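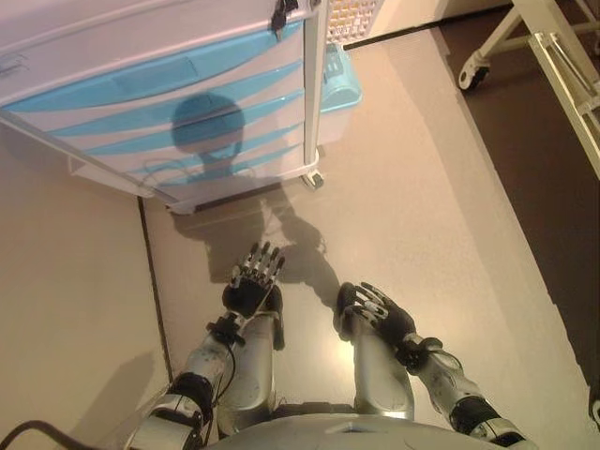 Speaker notes: learning to pick up medicine boxes from the head camera only

Last updated 19 February 2025
14 shares | 3 comments

Slide 1. Good afternoon, and thank you for staying until the last session. Say name, say that the work was done at Bolport together with Hawi Asfaw. Hawi built the training code and she will help me with the difficult questions.

Slide 2. The question of the talk is small. We wanted to know if a humanoid can learn to take a medicine box with only the camera on its head. We did not use a camera on the wrist or one on the ceiling. (Pause. Some people will want to ask about depth at this point. Tell them it comes on slide 6.)

Slide 3. How we collected. An operator moves the two arms from a distance and the robot records what its head sees, together with the positions of the joints. We have 694 recordings in total. From these we kept 200 for testing and we did not look at them before the model was finished. The boxes are ordinary medicine packages, and we used seven different ones. Speak slowly on this slide, last time I was too fast.

Slide 4. What the head sees. When the robot looks down, a large part of every picture is the robot itself: the arms, the hands, the legs. In the beginning we cut these parts away, as we believed they would confuse the model. It was a mistake. With the legs and the lower body removed, the model was less certain where the hand was in the room. We put them back and the error of the grasp position became smaller. 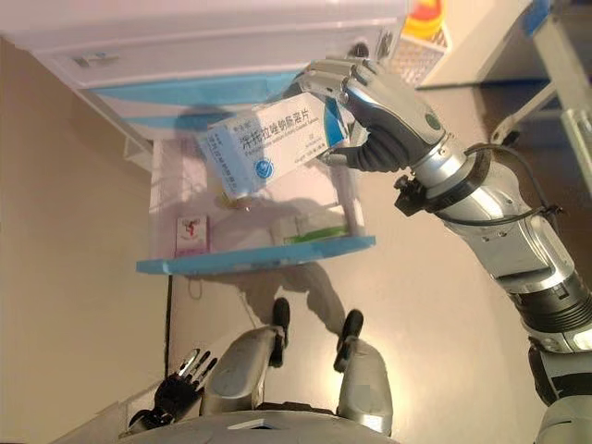 Kalkidan Gebremichael

Slide 5. Shadows. The shadow of the hand and the box falls on the white cabinet behind, over the blue strips. For a person this is easy to ignore. For our first model it was not easy, and it sometimes moved the hand towards the shadow. We trained again with the brightness changed by the computer in half of the recordings, and after that these errors were almost gone. I do not have a good theory why they were not gone completely. Say this openly.

Slide 6. Clear walls. The shelf unit is transparent acrylic, so the model sees the packages through the wall, and also reflections on the wall. A depth sensor gives poor values on such material, and for this reason we use colour only. Point at the box in the right hand. It is pantoprazole, and the name is printed in large blue characters on the face. We do not read the text for the grasp. We tried it in September and it made the system slower with no gain.

Slide 7. Tilt. The box is held at an angle, with the fingers over the top edge and the thumb and palm on the opposite side. We did not teach any fixed way to hold. Operators chose their own, and the model has learned a mixture of them. I was afraid that the mixture would be a problem. In the test the model took the box correctly in 60 per cent of cases at the first try. Do not say "only", and do not say "already".

Slide 8. What does not work yet. Boxes standing close together. Very thin boxes. Turning the box so that its name faces a person. If somebody asks about speed: it is slow, a person is much faster.

Slide 9. Thank the operators at Plostham. Leave this slide on the screen during the questions.

If there is time left: show the list of failed grasps. If not, go to the end.

Comments (3)

Araya
Thank you for putting the notes online, I missed the talk. Did you try removing only the legs but keeping the arms?

Kalkidan Gebremichael
Yes, but with fewer recordings, so I did not put it on the slide. The result was between the two others.

Clandance
In slide 5 you write half of the recordings. Half of all of them, or only of the training part?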